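Search this site Search Go
Type and press enter

Call for participants: come and take part in our open day at Ludton

We are opening the doors of the Kowalchuk building in November, and we need people to come and be part of it. You don't need to know anything about robots. You don't need to be good with computers, or young, or especially nimble. If you have ever wiped a table, folded a tea towel or put a lid on a jar, you already know more about the work we are trying to do than our machines did when they started.

We need 50 people from Ludton, Wostville and the villages between. Each of you would spend a morning or an afternoon with us, try things out at the robot, tell us what you think of it, and have a proper lunch. We will pay your travel and give you a £45 voucher as a thank you.

What the open day is

Last year we held a small one for families and friends of staff. It was meant to finish at four and we were still showing people things at half past six. What struck all of us was how much visitors noticed. A retired upholsterer spent twenty minutes watching the hand try to pick up a piece of thin cloth and then told us, very kindly, that we were going at it from the wrong end. We changed the approach the week after.

So this year we want to do it properly, with more room, more time at each table and someone at every station whose only job is to listen and write things down. The project is called Clirko. It is about getting a robot hand to deal with ordinary household things on an ordinary table, at a speed that doesn't drive everyone mad. We have been at it for three years and we are still finding out how hard it is!

What you would be doing

You will be in a group of five or six. Each group has a host who stays with you all the way through, so there is no wandering about wondering where to go next. After a cup of tea and a short talk (ten minutes, and Lợi Đặng has promised to keep to it) you will move between the stations.

At the first you will watch the hand work by itself and mark on a card the moments when you think it has gone wrong. We are very interested in these cards. People who don't work with robots tend to spot hesitation far sooner than we do, and we would like to know what it is they are seeing.

At the second you will do the same jobs yourself, with your own hands, while one of us watches. It feels silly for the first minute and then most people get quite absorbed in it.

At the third you will guide the robot. You move, it follows, and you try to get something done together. It is slow. It is also the part everybody talks about over lunch.

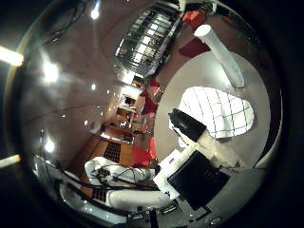
We have been asked a lot whether visitors will be kept behind a rope, and the answer is no, or only at the first station. Guiding the robot means being near it, and we think people should be able to look closely at how the thing is put together. The fingers are white with black pads at the tips, and there are cables looping over them that our first visitors were endlessly curious about. Ask! Lợi will talk about cable routing for as long as you let him. We work at a round white table, and a lot of our time goes on flat, floppy things like the sheet with the grid of thin lines on it, which lies there looking innocent and gives us more trouble than anything solid. A tall cylinder is something to get your fingers round. With a thin sheet, you first have to find a way of getting hold of it at all, and watching your hands do that without thinking is one of the main reasons we want you here.

The last stop is a sit-down chat with Nurhan Kılıçarslan, who runs the public side of Clirko. She will ask what you would want a machine like this to do in your own home, and what you would never want it to touch. Please be blunt with her. Last year the strongest feelings were about cutlery drawers and other people's post.

Who we are looking for

Anyone aged 16 or over. Under-18s need a parent or guardian with them, who is welcome to take part as well.

We would be especially glad to hear from:

people who work with their hands, in any trade or none
people with arthritis, a tremor, a weak grip or the use of one hand
carers, paid or unpaid
left-handed people, as we had far too few last time
people who think the whole idea is daft

That last group is a serious request. The first open day was full of people who were fond of us already, and there is a limit to what you learn from that.

We are sorry that we can't take anyone who works for a robotics firm this time. There will be a trade visit in the spring and Cleiton Seixas is keeping a list for that.

Practical things

The morning session runs from 9.30 to 1, and the afternoon from 1 to 4.30, so the two groups meet over lunch. Lunch is hot, with vegetarian, vegan and halal choices, and if you need something else just say on the form.

The building is step-free from the car park and there is a quiet room you can use at any point. The workshop itself can get noisy when the air line is running. We have ear defenders, and we can arrange for a group to go round with the air line off if you let us know beforehand. There is seating at every station. Please wear sleeves you can roll up, and leave bracelets and dangly things at home if you want a go at guiding.

The number 87 bus from Wostville stops at the end of our road. From there it is a five-minute walk, flat all the way.

We will be recording the movements of your hands at the second and third stations. We don't record faces or voices there, and Nurhan's chats are written down by hand. You will get a plain sheet explaining all of this before you agree to anything. You can change your mind on the day, or afterwards, and you will still get your lunch and your voucher.

We also need hosts

There are eight paid places for hosts, for two training evenings and the open day itself. You would look after one group in the morning and another in the afternoon, keep them roughly to time and make sure the shy ones get their turn. We will teach you what you need to know about the robot. What we can't teach in two evenings is being easy company, so tell us about that when you write. Shop work, teaching assistant work, running a Brownie pack, pulling pints - all of it counts.

Bergþóra Frandsen is looking after the hosts. She did the job herself last year before she joined the team, and she is happy to talk it over by phone if you are in two minds.

How to put your name down

Fill in the short form at the front desk in the Kowalchuk building or at Ludton library, or ring and we will fill it in for you. It asks for your name, a contact, which session you would like, and one line on why you fancy it. One line really is enough.

We will let everyone know by the end of the month before. If we get more names than places we will try for a mix of ages and backgrounds, and the rest will have first refusal next time. We are putting leaflets through 4,000 doors, so do get your form in early if you are keen.

We can't wait to meet you. Bring questions.

Cleiton Seixas, for the Clirko team

3 comments

Nazmiye Kahraman
I came to the family one with my sister and would recommend it to anybody. Guiding it is much harder than it looks, I kept wanting to rush. Can you come again if you've been before or is it new people only?

Cleiton Seixas
Hello Nazmiye, please do put your name down again. We'd love a few people who can tell us whether it has got any better!

M. from Wostville
Check the bus before you set off, the 87 goes the long way round while the bridge is shut. My husband is left-handed and thinks it's daft so that is two of your boxes ticked. Form is in.

Related items
What we learned from our first open day
Hosts wanted: questions and answers
Getting to the Kowalchuk building
Clirko spring trade visit: register an interest
Why folding is hard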